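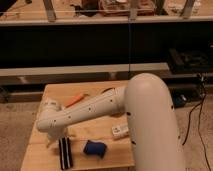
Why did Mahmoud Tahiri stop playing first base? His knee could no longer take the stretching, and the Bindstead coaches wanted his bat in the lineup every night.

Tahiri spent last season as the designated hitter and finished at .295, his best average since he signed. He talked by phone from Clornurmont, where he lives in the off-season.

"I fought it for a month," he said. "I'd been at first since I was 12. You sit on the bench for half the inning and you don't know what to do with your hands."

His hitting got worse before it got better. In the first 3 weeks he struck out in nearly every game, and the home crowd let him hear it.

"They paid for the ticket," he said. "I didn't like it. My mother was there for one of those games, and she liked it less."

Hitting coach Youssra Fahmy had him move back in the box and drop the leg kick. She also gave him something to do between at-bats — swings in the cage under the stands, starting in the third inning.

"He was going up there cold," Fahmy said. "He'd sit for forty minutes and then try to hit a fastball. I told him to quit watching the game so much."

Tahiri has played 547 games for Bindstead. He has one year left on his contract and has not asked for another.

"We'll talk in January," he said. "If they want me to catch a few throws at first, I'll catch them. I still oil the glove."

Fahmy said the plan is for him to hit fifth again. Miah, the rookie who took over at first, will bat behind him.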